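Belano packing plant puts two-armed robots on the bench, and the staff want to see the numbers

19 September 2021

Dusis, which packs replacement parts for kitchen appliances, has begun using two-armed robot cells at its Belano plant, and says the machines will take over the dullest part of the day without costing anyone a job. Some of the people who work the benches have heard that kind of promise before.

The cells come from Bratudetti, a small automation firm that leases its equipment by the month. Seven are now installed at Belano, in what used to be the hand-sorting area along the loading dock wall. Each one has a pair of arms that pick up small parts, turn them over and pass them across before they go into bags. A worker loads the bins, clears jams and signs off on each finished batch.

Dusis employs 493 people across its sites. Of those, 17 worked the sorting benches at Belano before the change. The company says 11 have been retrained as cell attendants and the rest moved to the warehouse. It describes all of these as "sideways moves."

That phrase has not gone over well. Sorting paid a small bonus for finished batches, and the warehouse does not. The attendants keep a bonus, but it is now tied to how long the cells stay running, a figure that depends a good deal on software they are not allowed to touch. When a cell stops for a fault that only Bratudetti can clear, the clock on the bonus keeps going. Management says it is "looking at" the formula. It said the same in February, when the first cell was being tested.

There is also the question of how good the machines are. Bratudetti's sales material promises "steady, tireless handling" of small parts and shows a cell running through a tray of them without a pause. The material does not say how many takes were needed, how often a person stepped in, or whether the parts were laid out ahead of time by hand. Dusis declined to share its own figures on dropped or wrongly bagged parts, saying the system was still settling in. 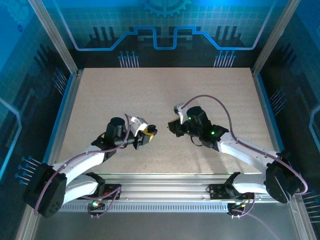 Attendants who spoke on condition that they not be named gave a mixed account. The arms do well with flat brackets and hinges, they said, and badly with rubber seals, which bend and stick to one another. On days with a lot of seals, an attendant can end up sorting a bin by hand first so that the cell can sort it again. None of that work shows up in the cell's daily report, which counts every bag as a machine bag.

They did have good things to say. The benches were hard on wrists and shoulders, and several workers said they go home less sore. One said the area is calmer now and that there is less pressure from the line behind. Others miss the company. Sorting was done side by side, with plenty of talk. An attendant usually looks after more than one cell and spends most of the shift walking between them.

Training is another sore point. Dusis says every attendant completed a full course. Those who took it describe a morning with slides, an afternoon at a cell and a laminated card of fault codes. The codes most often seen on the floor are missing from the card, they said, and the answer to most of them is to call the help line. The help line keeps office hours. The plant runs a night shift.

The local workers' association, Ugwu, has asked for three things: the error rates, a bonus formula that leaves out faults beyond an attendant's control, and a written promise that the warehouse moves are not a first step toward layoffs. Dusis has offered a meeting. It has not agreed to put anything in writing, and a spokesperson would say only that there are "no current plans" to reduce staff at the plant.

Companies tend to choose those words with care. A plan that is not current today can become current as soon as a lease is renewed, and the Belano lease comes up for review next year. If the cells are as capable as Bratudetti claims, it is hard to see why Dusis would go on paying for an attendant to stand by them. If they are not, it is fair to ask what the company is paying for now.

Dusis says cost was never the main reason for the project. It points to the trouble it had filling bench jobs over the past two years, and says the robots let it take orders it would otherwise turn down. It did not say how many orders that was. Former sorters have their own view of the hiring problem, and it mostly concerns the starting wage, which did not go up in that time.

Bratudetti, for its part, says an update due this winter will improve the handling of soft parts. Attendants at the plant said they were told to expect an update over the summer as well, and that the seals are still being sorted by hand.

The meeting between Dusis and Ugwu is expected before the end of the month. The company says it will hear all concerns. Bratudetti has not been invited.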